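Re: [cloth-handling] Draft 2 of the practice notes, section 4 (wrist views and close approach)
List: cloth-handling
Reply to: list

In the digest of Tuesday, the editors of the Braltgate notes wrote:

> Section 4 now says that an operator "should keep the item in view during
> the approach." Several readers asked what counts as in view. We would like
> to leave it to each site, because camera mounts differ so much. Is there
> any objection? If we hear none we will close the section in March.
>
> We also propose to drop the old Terico rule that each episode must be
> labeled with the type of garment before it is stored.

Dear all,

I do have an objection to the first point, and half of an objection to the second. I am sorry for the length.

On "in view." I reviewed 200 episodes for our own site, and I would have to pass nearly all of them under the present wording, because in nearly all of them there is cloth in the wrist view from start to end. But cloth in the view is a weak condition. When the gripper is close, the wrist camera can be full of fabric and the reviewer still does not know which part of the item it is, where the fingers are, or where the free edge lies. I would like the text to name three things which must be visible from at least one camera at the moment before closing: both fingertips, the part to be grasped, and some of the surface the item lies on. If the wrist camera cannot give all three, the site should store a second view with the same clock.

At Sirnel we tried this for 15 working days. The operators complained in the first week — mainly about the pause before closing — and less in the second. We set the pause to 4 frames and it was enough for the reviewer to stop and look.

Four wrist views follow, so that we speak about the same thing. 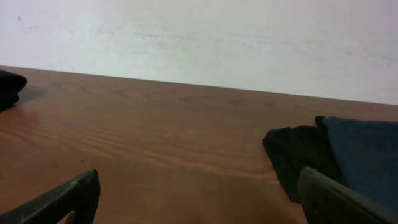
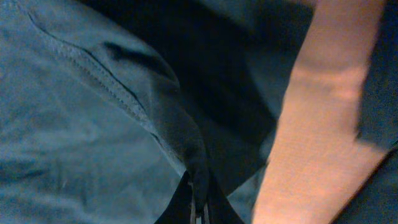
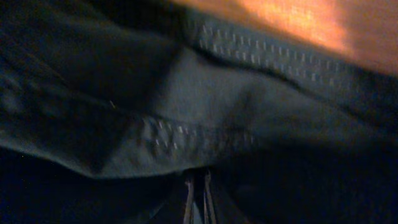
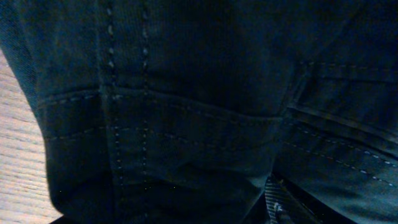

My proposal for 4.2 is that a wrist view is graded by what a reviewer can decide from it alone, and that the grade is stored with the episode. The first view would get the full grade from me if the part to be grasped were the black cloth at the right: both fingers are there, and the table between them. The third shows the tips and two zippers, but no table, so it needs the second camera. In the second and the fourth I find no finger at all. The fourth has good sharp stitching and even a strip of the wood, and I think many reviewers would call it the better picture, but it says nothing of where the gripper is. Sharpness should therefore not be part of the grade.

On the labels. I agree that the type of garment is often a guess, and the Tang template with its 8 types makes the guess look more certain than it is. From the third view I could not say if it is a bag or a piece of clothing. Please do not drop the field completely. Make it optional, allow "not known," and add a field for features near the grasp (zipper, seam, cord, folded edge). Those can be checked later against the recording, and they matter more for the force limit in section 6 than the name of the garment does.

One small correction also: 4.5 says "fingers" and 4.6 says "jaws." Please use one word in both.

I can send replacement text for 4.2 and 4.3 before the next call if the editors want it.

With kind regards,
the reviewer for Sirnel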